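Vidovcombe Robotics Club: Kitchen Task Challenge FAQ
Last updated 5 November 2019

Who can enter?
Any financial member of the club enrolled in Year 10 or above. Teams have two to five members. A member can be listed on one team only.

Do we need our own hardware?
No. All heats are run in simulation. The club supplies the arm model, the kitchen model and the Peltero control library, which is installed on the lab machines. Home installs are permitted but not supported.

What are the minimum specs for a home install?
A dedicated graphics card is strongly recommended. Without one, run headless and replay the log afterwards. Rendering does not affect scoring.

What is the task?
The arm works at a gas cooktop with one burner alight and one saucepan in play. Your controller must pick up the saucepan, place it on the lit burner and withdraw without striking the hood, the shelves or the bottles on the right of the bench.
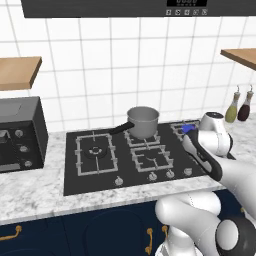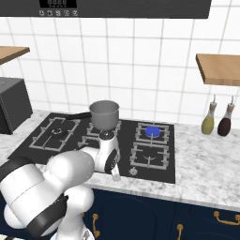 Stills from the simulated kitchen.

Is the starting position of the saucepan fixed?
No. It is drawn from a list of 200 starting poses, and the handle angle varies as well. The practice list is published; the heat list is not. Controllers that replay a hard-coded trajectory tend to fail in the first few trials.

How is a trial scored?
Each trial is worth 300 points. Marks come off for contact with fixtures, for dragging the saucepan across the pan supports, and for releasing it above the permitted drop height. A saucepan that tips over scores zero.

Does the flame do anything?
It marks the target burner. Heat transfer is not modelled. Closing the gripper inside the flame volume is logged as a fault.

Can we modify the gripper?
You may change the closing force and speed within the limits in the config file. Finger geometry and friction values are locked. Submissions with an altered model file are rejected by the checker.

Which languages are supported?
Python and C++. The Bennani wrapper for MATLAB still works but has not been updated for the current release.

How do we submit?
Upload a single zip archive to the Nimside server using your team login. Only the most recent upload is scored. Submissions close on 31 January.

My run passes at home and fails on the server. Why?
Check the physics time step first. The server uses the default value, and a number of teams have changed it locally and forgotten. Then check that your random seed is read from the command line.

Can we enter code from a previous year?
Yes, provided it was written by current team members. Note that the joint limits changed in this release and older configs will not load.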